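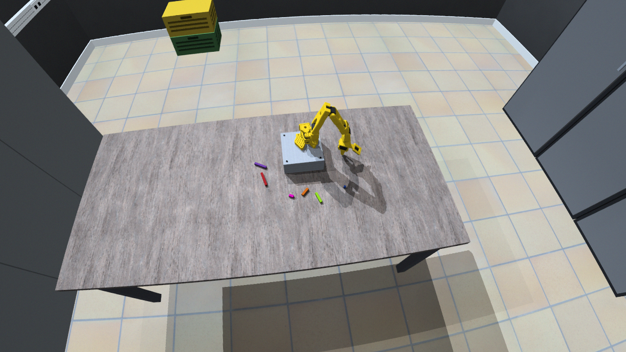 Can a school robotics club learn anything useful if it never touches a real robot?

A fair amount, provided the club keeps a written record of what went wrong. Pupils who work only on a computer can learn how an arm is told where to go, how a program is broken into steps and how a result is tested. They will learn much less about worn gears, flat batteries, slipping screws and floors that shake when a lorry goes past.

Chapter 7
Practising on the Screen

7.1 What the club was asked to do

Most books for school clubs treat simulation as a cheap and cheerful way in. You download the software, the arm moves, everyone claps. This chapter takes a cooler view. It follows one student project, the Morel project, through the part of the year when all the work was done on the screen, and it asks at each stage what the team had a right to claim.

The team was three pupils working under Rhona Lamont, who taught design and technology and ran the club after lessons. Their task sounds small. A simulated yellow arm is fixed to a table. In front of it lie short sticks and pieces in different colours, at different angles. The program must bring the gripper down to one piece, close on it, lift it and carry it to an agreed spot on the table. Then it must go back for the next.

An adult does this without thought, and so the first temptation is to suppose that the arm nearly can too. It has no idea what a stick is. It has a list of joint angles, and the list is either good enough or it isn't. A piece lying at a slant needs the wrist turned before the fingers close. A very short piece leaves little room for error at either end, and if two pieces lie close together the fingers may knock one while reaching for the other.

The club wrote its own program, which it called Flanex. The name meant nothing and was chosen in a hurry. Flanex had a part that picked the next piece, a part that moved the arm above it, and a part that dealt with the gripper. Readers who worked through Chapter 5 will know this pattern. It is a sensible one, though it hides a trap: each part can pass its own test while the whole thing fails.

7.2 The first result, and why we should doubt it

In March the team showed Flanex to the rest of the club. The arm picked up the red stick, carried it across and put it down. People were impressed. Lamont was less so, and her note in the project log is worth copying into the front of any log you keep: "Good. Now move the stick and do it again."

They moved the stick, and the gripper closed on air. The pupils had been starting every run from the same layout, and over the weeks they had nudged the numbers until that one layout worked. There was nothing dishonest about it. It is what happens when people fix what is in front of them. But the claim "our program can pick up a stick" had shrunk to "our program can pick up this stick, here."

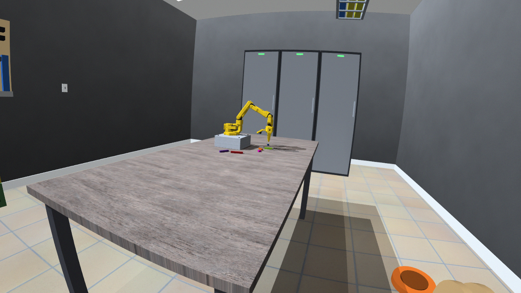 The team then did what it should have done at the start, and let the software scatter the pieces afresh before every run. They made 189 attempts this way. In 44 of them the arm lifted the chosen piece and put it down in the right place. The others were failures of one kind or another, and the log records each kind under its own heading - missed, dropped, pushed away, wrong piece.

Some readers will find the score disappointing. I find it the first believable thing in the log. A score like that can be argued with. You can ask which colours failed most, whether the short pieces were worse than the long ones, and whether a change to the wrist made any difference the next time. None of those questions could be put to the March demonstration.

7.3 What the simulator leaves out

Simulators are often praised for looking real. Be wary of this. Wood grain on a table top, tiles on a floor and shadows under an arm may all matter a good deal if your program works from camera pictures. Flanex did not. It was handed the position of every piece directly by the software, so for this project the room could have been plain grey and the score would have been the same.

Being handed the positions is a large gift, and a club should say so whenever it reports its results. A real arm has to find the stick before it can reach for it. The finding is frequently the harder job, and the Morel team had done none of it.

Touch is the other weak point. Software has to work out what happens when a finger meets the side of a stick, and it does so with simplified rules. Sometimes these are too kind and a poor grip holds. Sometimes they are too harsh, and a piece shoots off when it has barely been brushed. The log has cases of both, and the team was quicker to complain about the second than the first.

None of this makes the work worthless. It does mean that a sentence such as "the robot can sort coloured sticks" should not go on a poster for parents' evening, which is where it went.

7.4 How the rest of the chapter is arranged

Section 7.5 sets out the log sheet used by the Morel team, with one page filled in. Section 7.6 takes the "pushed away" failures and traces them back to a single line in the movement part of the program. Section 7.7 is about wrist angle and needs the work on turning from Chapter 4, so look back at that first if it has gone hazy. You will want squared paper and a protractor for it.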